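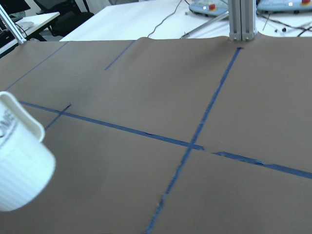
*Plastic cup on brown paper.*

# Looking After Football Gear at Home

Monday, February 5, 2018

The season is over and most of the gear is in a bag by the back door. These are the notes I give to the families in the Cundbridge league, updated with a few things from last fall. They cover youth and high school tackle gear, mostly the parts you own yourself. If the helmet and shoulder pads belong to the school, hand them back and let the school deal with them, but read the helmet section anyway, as you'll be wiping one down again in July.

## Empty the bag first

Everything comes out, including the side pockets. Old tape, wrappers, single socks and mouthguard cases tend to live at the bottom. Turn the bag inside out over a trash can and shake it. Wipe the lining with a cloth wrung out in warm water and dish soap, then again with plain water. Prop it open overnight.

If the bag is canvas and has no stiff base, it can usually go in the washer on cold. Check the label. The Borex bags a lot of our players carry have a board in the bottom that slides out through a slit under the lining. Take it out before washing or it will warp.

## Jerseys

Wash jerseys the same night you wear them. If you can't, hang them up. Don't leave them balled up in the bag until Sunday.

- Turn the jersey inside out so the numbers are protected.
- Cold water, gentle cycle, a small amount of liquid detergent.
- No fabric softener and no dryer sheets.
- Hang to dry, out of direct sun.

Chlorine bleach will yellow the white panels on most team jerseys and weaken the stretch in the side panels. Oxygen bleach is fine for whites if the label allows it. Keep numbered jerseys out of the dryer, even on low. I have seen a set of numbers come off one in a single sheet.

**Grass stains.** Work in a little liquid detergent with an old toothbrush and leave it for half an hour before washing. Plain white vinegar, cut half and half with water, helps with the older ones. Test it on the inside hem first if the jersey is a dark color.

**Mud.** Let it dry completely, take the jersey outside and knock off what you can. Then rinse from the back of the fabric with cold water. Rubbing wet mud only drives it further in.

**Blood.** Cold water only, as soon as possible. A paste of dish soap and baking soda takes out most of what's left. Hydrogen peroxide works on white fabric, but it can lift color, so keep it away from the trim.

**Paint from helmets.** Those streaks of another team's color on the sleeves are paint transfer. Rubbing alcohol on a cotton ball will move some of it. Blot, turn the cotton ball, blot again. Some streaks are permanent.

## Pants and girdles

Take out every pad. Knee and thigh pads get wiped with soapy water and left to air dry, and they should never go in the dryer. If the pads are sewn in, wash the whole girdle in a mesh bag on gentle and hang it from the waistband. It will take a full day to dry, sometimes longer in winter, and the pad pockets are always the last part. Feel inside them before you put it away.

Lace up or pull the belt from the pants before washing. A belt buckle loose in the washer will chew up everything else in the load.

## Helmets

Use warm water and mild dish soap on a soft cloth. That goes for the shell and for the inside padding. No solvents, no glass cleaner, no bleach and no household disinfectant unless the maker of the helmet says it's safe. The shell can be weakened without showing it.

Remove the chin strap and wash it in the sink. Some jaw pads unsnap as well. Dry everything at room temperature. A helmet shouldn't be stored in a car trunk or next to a heater, and it shouldn't be stored under anything heavy.

Look at the screws on the facemask while you're there. Surface rust on a screw head means it should be replaced before next season. Hardware stores sell screws that look right and aren't, so get the correct ones from the maker or from whoever reconditions the helmets for your league. If you find a crack in the shell, stop using the helmet. There's no home repair for it.

Don't put stickers or paint on a helmet without asking first — some adhesives are as bad as solvents.

## Shoulder pads

Lay the pads on an old towel with the inside facing up. Wipe down the lining with soapy water, then with a clean damp cloth. If the smell is strong, a spray of one part white vinegar to three parts water can be used on the fabric parts. Let it dry in front of a fan.

Check the elastic straps and the laces. Straps are cheap and easy to change with a screwdriver. Laces can be replaced with any flat athletic lace of the same length, threaded the same way as the old ones. Take a photo before you unlace. 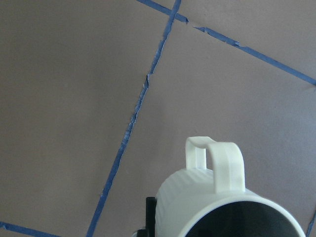 Giang Lò wrote to say that a fan on its own was never enough for his son's shoulder pads, and that what worked was hanging them on a thick wooden coat hanger from the shower rod with the fan on the floor below, pointing up. He also does the gloves this way, clipped by the cuff with clothespins. I tried it and the pads were dry by morning.

## Cleats

Knock them together outside while the mud is still damp, then let them dry and go at the rest with a stiff brush. An old butter knife or a wooden skewer will clear the packed dirt from between the studs. Take out the insoles and the laces. Insoles get a scrub with dish soap, laces go in with the jerseys in a mesh bag.

Stuff the shoes with newspaper and change it after a couple of hours. Plain packing paper works too and doesn't leave ink on a white lining. Don't put cleats in the washer, the dryer or the oven. Yes, the oven has been tried. The glue in the sole lets go and the shoe is finished — that was a size 11, worn for two games.

With screw-in studs, take them all out at the end of the season. Clean the threads with a dry toothbrush and put a very small dab of petroleum jelly on each before screwing it back. If a stud is stuck, soak the sole in warm water for ten minutes and try again with the proper wrench. Pliers will round it off.

Before you store them for the winter, have the player try them on. Write the size on a piece of masking tape on the box. If they're already tight in February, pass them on now while somebody can use them for spring practice.

## Gloves

Receiver gloves lose their grip from dirt long before they wear out. Put them on, run cool water over the palms and rub your hands together with one drop of dish soap. Rinse until the water is clear. Press them flat in a towel, then air dry them palm side up. Once dry, store them with the palms facing each other.

The Imora gloves with the leather backs are the exception. Those get wiped with a damp cloth and no more.

## Mouthguards

Rinse in cool water after every use, brush with a soft toothbrush, and let it dry before closing the case. Hot water will change the shape. A mouthguard that has been chewed through on one side should be thrown out. The case needs washing too, and it can usually go on the top rack of the dishwasher.

## The ball

A leather football wants a dry brush, then a barely damp cloth, then a dry brush again. Let a wet ball dry on its own away from heat, and turn it now and then. Let a bit of air out for winter storage. Wet the needle before you push it into the valve. A drop of glycerin from the drugstore is better than spit if you have it.

Composite balls can be washed with soap and water and need nothing else.

## Storing it all

Choose a shelf in a closet or a dry basement. A garage that freezes is hard on the padding, and a hot attic is worse. Pads and helmets should sit in open air or in a mesh bag, never sealed in plastic. I keep ours in one of the open Jia bins with a towel in the bottom.

Put a card in with the gear listing what needs replacing. Ours this year says: left chin strap snap, one knee pad, black laces, ball needle. I'll order those before the July rush, when the small parts sell out.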